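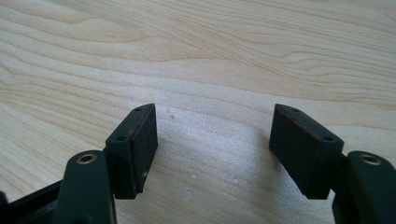
Ferhat Güneş wrote in that the first coat had dried patchy on his pale table top, and asked whether a second coat on the same day would level it. It will not. Leave the first coat overnight, rub down lightly with a fine pad, wipe off the dust and apply the second coat thinly along the grain.

Pevholm Clear Hard Oil, matt
Maker: Stindine
Item status: in stock at Urneneck

Use
Indoor table tops, shelves and worktops in bare or previously oiled wood. Not for floors, outdoor use or surfaces that have been varnished or waxed. Old varnish must be sanded back to bare wood.

Technical data
Contents: 700 ml
Finish: matt, clear
Coats: two on bare wood, one for upkeep
Wipe off surplus: within 29 minutes
Full cure: 28 days
Apply with: lint-free cloth or short-pile roller

Colour
The oil contains no pigment. Pale woods become slightly warmer in tone and the grain shows more strongly. Test on the underside before treating the whole top. Results vary between boards and between veneer sheets.

Care during curing
Light use is possible after one day. Keep water, hot dishes and table mats off the surface until cure is complete. Clean with a dry cloth only.

Storage and disposal
Close the tin firmly and store upright, free from frost. Use within 90 days of opening. Oily cloths can catch fire by themselves. Soak them in water and dry them flat outdoors before disposal.

Tins with the old label, sold up to March, hold the same oil.

Page last changed 23 December 2024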